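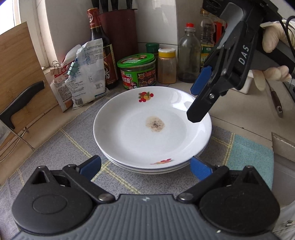 Figure 3. Stacked white plates with printed fruit on the rim, on a checked grey mat.

4.2 Cutting the vinyl masks

I went into this part of the study fairly sure that the blade would matter more than the vinyl, and I was wrong. We cut 200 masks on the Erska, all from the same leaf outline, and swapped the blade after every 34 cuts. Wanpen Boonyarit did the weeding (she has far steadier hands than mine) and marked each mask as clean, lifted or torn before she saw which roll it had come from. Of the full set, 133 came out clean, and nearly all the torn ones were from the Wolotari roll, whatever state the blade was in.

Slowing the carriage down helped a bit with the tight inner curves, though it made for very long afternoons! Tomić (2) suggests raising the force before dropping the speed. We tried it that way round as well and mostly managed to score the backing sheet, after which the masks curled up as soon as they left the mat. I'd keep the force low and let the machine make a second pass.

Snežana Trajkovski repeated the small leaf on the older cutter at Kultthorpe, where the mats are a good deal stickier, and got fewer lifted corners than we did. I hadn't thought to record how worn our own mats were, so I can't say how much of the difference is down to that. The mat question comes up again in 4.3, along with the transfer tape.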